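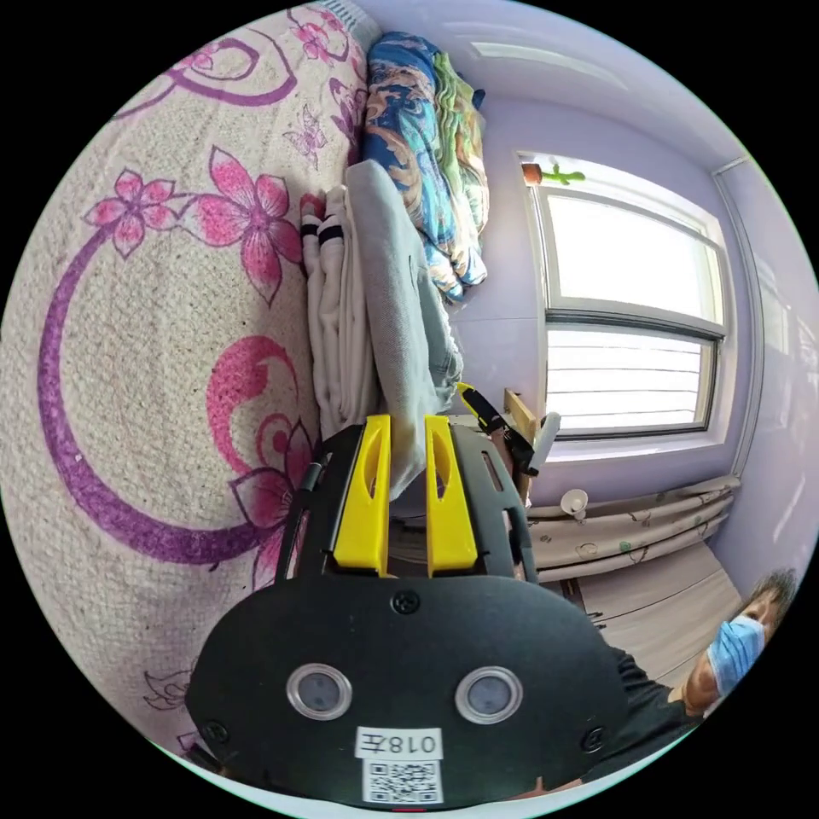
Ticket 852: Dryer stops mid-cycle, drum light stays on
Status: Solved
Product: Drumia heat pump dryer, bought through Polteser
Error shown: E9

Opening this with as much detail as I can, because I love this dryer and I want it back! It has run beautifully since October and dries a full load of bedding so evenly that I've been telling everyone at work to get one. Then last night it quit 9 minutes into the Cotton program. The drum stopped, the light inside stayed on, and the display showed E9.

What I've tried so far:
Emptied the water tank (it was half full).
Cleaned both lint filters, the inner one and the outer one.
Unplugged it for 2 hours and plugged it back in.
Ran the Timed program with nothing inside. Same thing, same code.

The manual lists E9 as "airflow or drain, contact service" and leaves it there. Is there anything I can check myself first? I'm happy to take panels off if you tell me which ones.

Reply from Polteser support, 10:40 am

Thanks for the great write-up, it saves us a whole round of questions. Please open the small door at the bottom left and slide out the condenser filter, the foam one behind the plastic grille. Rinse it under the tap, squeeze it and let it dry completely before it goes back. While it's out, shine a flashlight on the float in the sump. It should move freely when you press it with a finger. Let us know what you find.

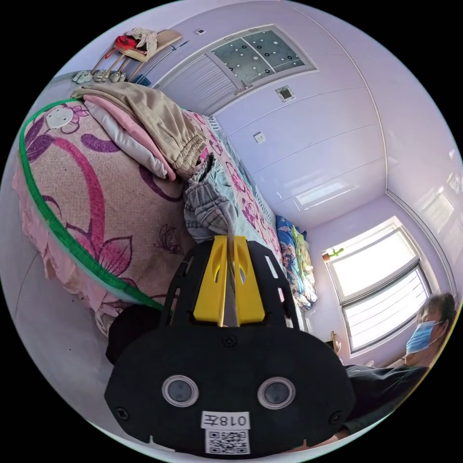

Update, 6:15 pm

Okay, this was fun. The foam filter was packed with gray fluff, and I had no idea it even came out! Rinsed it, left it on the windowsill all afternoon, and the color it turned back to was a surprise. The float was stuck. There was a little mat of lint under it, and once I picked that out with tweezers it bobbed up and down like new.

Put it all together and ran Cotton with a load of towels. It got past 9 minutes, past 30, and then stopped again with 14 minutes left. Code is now E2, so at least it's a different one.

Reply from Polteser support

Good progress! E2 on this model is the drain hose. Check for a kink where it leaves the back, especially if the machine got pushed toward the wall. The hose clip should be at the higher of the two slots.

Update, next morning

Kinked, right behind the clip. I moved the clip up, pulled the dryer out a hand's width and ran the longest program there is, all 117 minutes of it. No codes, towels fluffy, tank dry. So happy with this! Please close the ticket, and please add the foam filter to the quick start card.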